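How to Read a Tentative Contract Before You Vote on It

I've been a steward at the Dallard plant for 8 years, and every time we get a tentative agreement I watch people flip to the wage table, grunt, and vote. Please don't do that! Give it one evening. My way of doing it goes like this.

Start with the old contract. Print it, put it next to the new one, and go article by article with a highlighter. Mark anything that changed, even a single word. "Shall" turning into "may" has cost us more than any bad raise (ask anybody who was on second shift at Erkcombe).

Next, the money. Write down your hourly rate now and your rate in each year of the deal. Then do the same with your share of the health premium.

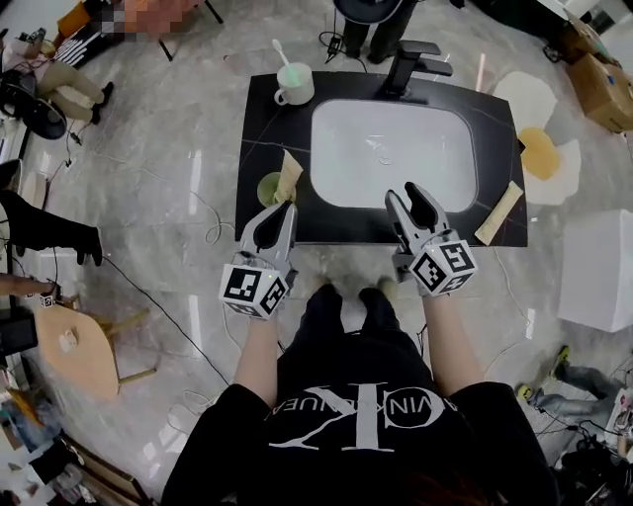 Take the second number away from the first and you've got your real raise. When I ran mine last time, the bonus looked great at $2,986, but a bonus gets paid once and doesn't go into your base. A small bump in the hourly rate keeps paying you, and your overtime gets figured on it too.

After that, read the dull parts: scheduling, job postings, discipline, how long you have to file a grievance. Ours went from 20 days down to eight in one draft, and Hongmei Yin caught it on her lunch break. The bargaining team got it put back before the vote, bless them.

Look for side letters as well. They're usually stapled at the back, and they count just as much as the main text if both sides signed.

Write your questions out before the meeting and put the article number beside each one. Tomás Paiva ran our last meeting with 406 members on the list, and the folks who could say "Article 12, second paragraph" got real answers.

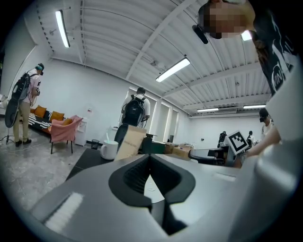 Holding up a square marker beside a gray hand-held gripper.

Last thing, check when and where you vote, and bring your ID. Ours closed at 7 p.m. sharp and I saw two guys from shipping turned away in the parking lot.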